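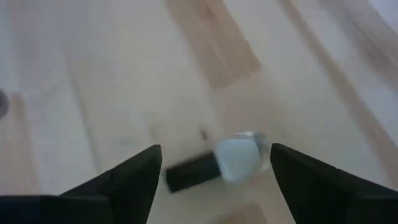
Small bottle on its side between the open fingers, cap end towards the left finger.

How to hand floor pick-up over to the robot on a packing shift

Applies to: Millham site, packing rooms and returns room
Written by Fatima Tshabalala, shift lead
Last changed: Sat 13 January

Until September, anything that landed on the floor at Millham was picked up by whoever was nearest. On a busy shift that meant a lot of bending and a lot of walking away from the bench with the order half packed. The robot now does the floor, and two people per shift are trained to look after it. These are the steps we follow, including the parts we got wrong in the first weeks.

You will need

The room tablet, signed in under your own name
A grey return tray for each bench
The floor log, either the paper one or the Storirska screen
One named robot minder for the shift

Step 1. Name the minder before the shift starts

Write the name on the board by the door. The minder still packs, but takes the bench nearest the charging point and carries a lighter share of orders. Put the lighter share into the shift plan. When we left it to goodwill, the minder ended up with a full bench and the robot on top, and pick rates for that person looked poor on paper.

Step 2. Clear what the robot should not touch

Walk the room once. Pick up cardboard offcuts, tape ends and anything broken. Glass in pieces is always a job for a person with gloves and the dustpan. Move stools back under the benches so that their legs are out of the lanes.

Step 3. Set the lanes

On the tablet, choose the room and tick the lanes that are open. Leave a lane closed if someone is working on their knees in it, for example when changing a bench wheel. The robot waits 15 seconds at the end of a lane if it finds a person standing there, then turns back and tries another one.

Step 4. Check the approach on the first item

Open the wrist view on the tablet and watch the first pick. You want the item lying in the gap, with both fingers open and clear of it. Small bottles are the ones to watch, as they can roll if a finger touches them early. The view smears while the arm is moving, so don't try to read a label from it. If the item is well off to one side, press Hold, let the arm settle and press Retry. After two failed tries, pick the item up yourself and log it.

Pale floors give more trouble than dark ones. If the robot keeps stopping over bare boards, turn on the second row of ceiling lights and run the floor check again from the Room menu.

Step 5. Empty the return trays

The robot puts what it finds in the nearest tray and does no sorting. Every 15 minutes or so was our first rule and it was too often. We now empty trays at each break and at the end of the shift. Look at every bottle and jar for a loose cap before it goes back to stock. If you are unsure, put it in the damaged bin.

Step 6. Close down and fill in the log

Send the robot to charge, close all lanes and write down the stops. We want the reason as well as the time: "stool leg, lane 2" is useful, "stopped" is not. Dinesh Venkataraman goes through the logs once a week and changes the room maps from them.

What changes for the people in the room

Packers stay at the bench. If you drop something, leave it, unless it is glass, leaking or in someone's way. This was harder to get used to than the tablet, and several people still pick things up out of habit. That is fine in a closed lane. In an open lane, wait or ask the minder to hold the robot.

Minding is skilled work and is paid at the Jacobs room rate for the whole shift, breaks included. Anyone can ask for the training, which takes one morning. No one has to do it, and turning it down does not affect your hours.

The log is about the floor. It counts items and stops by room, and we agreed at the start that it would not be matched to benches or names. Over the last quarter the robots returned 925 items to trays, and the most useful thing we learned was that the shelf lips in the returns room were too low. They have since been raised.

Some people miss the walking. We rotate benches at lunch now, so that nobody stands in the same spot all day.

If something goes wrong

Robot stopped, light amber: check the lane, then press Retry.
Robot stopped, light red: press the stop button, close the lane and call Dinesh on the site line.
Item stuck between the fingers: choose Open on the tablet. Do not pull it out by hand.
Spill: close the whole room on the tablet before anyone starts mopping.

The Clukia building uses the same steps, but its trays are on the wall side and its lane numbers start from the loading door.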